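### 3. Materials and what we looked at

Draft section, D. Briggs, August. Numbers checked against the Casusia log, wording not yet.

The study is on small things that fold or stack, and where they go when people are done with them. Umbrellas first, then the tabletop group (cloths, mugs, trays). Umbrellas get the most space here. They were the messiest category in the diaries and the one where our coding scheme had to be rewritten.

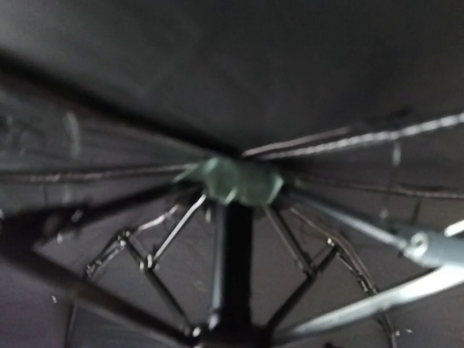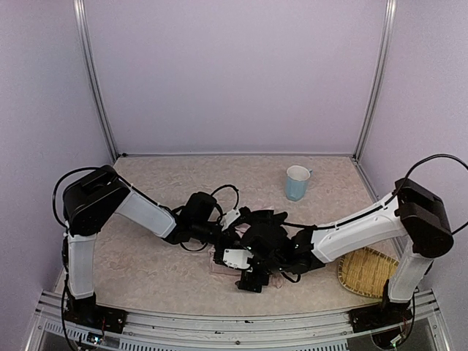

**Figure 2.** Two of the item groups. First: open umbrella from beneath, ribs running out from the hub, black shaft below. Second: tabletop with a folded pink cloth, a light blue mug and a round woven bamboo tray.

#### 3.1 Umbrellas

Sample is 68 umbrellas from 17 homes in Grakum. All folding or stick type, no garden parasols, no children's novelty ones with ears. We took whatever the household called an umbrella and could find within one visit. Several turned up later behind doors and were left out. Rule was one visit, so one visit.

Parts are named as follows, since the trade names vary and the repair leaflets we used disagree with each other:

- *canopy*: the fabric
- *hub*: the top piece where the ribs meet
- *ribs*: run out from the hub under the canopy
- *stretchers*: the thinner pieces joining ribs to shaft
- *runner*: slides on the shaft, carries the inner ends of the stretchers
- *shaft*: the central pole, one piece or telescoping

Households used almost none of these words. "The spokes" for ribs and stretchers together. "The top bit." "The clicky part" for runner, nearly everywhere. We kept the household terms in the diary transcripts and coded to the list above afterward.

Condition was scored from the underside, umbrella open. Bent ribs show there well before they show from above, and a stretcher that has come off its pin can be missed completely if you only look at the top of the canopy. Score 0 for no fault, 1 for a fault that doesn't stop it opening, 2 for one that does. Color of canopy recorded but not used. Dark canopies are harder to check for small holes; hold up to a window, check again. The first round skipped the window step and had to be redone, which ate most of a week.

The Furkitz compact model came up in more homes than any other single type. It has a strap that fastens with a snap, and the strap is where people give up. Diary entries for this model mention the strap more than the weather. Typical:

> Rolled it, strap too short, rolled it tighter, strap still too short, put in the drawer loose.

An umbrella put away loose takes up more room then a rolled one and it catches on things. It also gets pulled out by the fabric instead of the handle. We suspect this is where a good share of the bent ribs come from, but the design can't show it. Condition was scored on the visit only, no repeat.

Where they lived. Hall hook, car, bag, under the sink, bathtub (to dry, then just stayed there). Most homes had a place they told us was the umbrella place and then a different place where the umbrellas were. We coded both. *Stated place* and *found place*, two columns, never merged. Early reader asked us to merge them for the summary table. No. The gap between the two is the finding.

#### 3.2 Tabletop items

Cloths, mugs and trays, treated together. They share a surface and they move as a group. Somebody clears the table, the mug goes on the tray, the cloth gets folded and put down next to it or on it, and the whole lot travels to the kitchen or gets stopped halfway. Halfway is common. Top of the fridge, arm of a couch, the stairs.

Cloths. Dish towels, napkins, cleaning cloths, anything up to the size of a small hand towel. Folded state coded as flat, half, quarter, roll, or heap. Heap needed a definition in the end: no fold line that a second coder could point to. Two coders, separate passes, then talk it out. Most of the talk was about heap versus half. A cloth folded once and then dropped is a half to some people and a heap to others, and each coder was certain.

Color matters more for cloths than for umbrellas. In several homes it carried the rule: one color for dishes, another for floors. Guests don't know the rule. Diaries have a lot of quiet re-washing after guests. Where a household had a color rule we wrote it down word for word and did not tidy it up, even the one that ran to a page.

Mugs. Handle side recorded when the mug was at rest (left, right, toward wall, toward room). This started as a filler column. Kept it. In homes with open shelves the handles tended to line up, and in homes with cupboards they did not, and two people in the pilot asked us not to write that down. We asked again with the consent form in front of them and they were fine with it.

Trays. Woven, wood, metal, plastic. Round trays were used for gathering, rectangular ones for carrying, going by the diary verbs. Round ones stay on the table and collect: keys, mail, a lemon. Weaving is slow to wipe, so woven trays got lined with a cloth in some homes, and then the cloth counts as part of the tray. We coded it as tray-with-liner. Not as a cloth. Coding note 2 in the appendix has the edge cases.

#### 3.3 Diaries

Each home kept a put-away diary. One line per item per put-away: what, where from, where to, any remark. Paper pads, pencil on a string. The phone version was tried in the pilot and people stopped using it by the second evening; pads on the counter did better. 3,594 entries after removing blanks and duplicates. Duplicates were mostly two adults logging the same mug.

Remarks were optional and turned out to be the best part. Short, cross, useful. Samples kept in their own spelling:

> cloth back on oven door. again

> tray full so put mug beside tray

> umbrella not mine, put with ours

The last kind of entry we had no code for. Umbrellas that come in from outside and never go home. Added *adopted* as a source category part way through and went back over the earlier pads to apply it. Adopted umbrellas were stored in the found place from day one. No stated place at all, in any home that had one.

Evening entries are longer than morning ones. Morning is "mug, sink." We did not correct for this. Anyone reading the remark counts by time of day should keep it in mind.

#### 3.4 Limits

Only Grakum homes, only one kind of housing (apartments with a hall closet). Homes with a porch would give different umbrella numbers, probably very different. August diaries are dry-season diaries, so umbrella put-aways are under-represented compared to a wetter month, and a winter round is planned if the pads hold out.

People tidied for the visit. Of course they did. The found-place column is therefore a best case and the real gap is likely wider. Diary entries don't have this problem to the same degree but have thier own, mainly that nobody logs a thing they didn't put away. An umbrella left open in the hall for three days is silent in the diary until somebody trips on it.

Sets were not handled well. A mug from a set of four and a lone mug got the same code. Same for cloths sold in packs. Would split these next time. Liner question also still open, see the reviewer thread on coding note 2; if the liner rule changes the tray totals in Section 4 change with it and the cloth totals go up to match. Umbrella tables not affected either way.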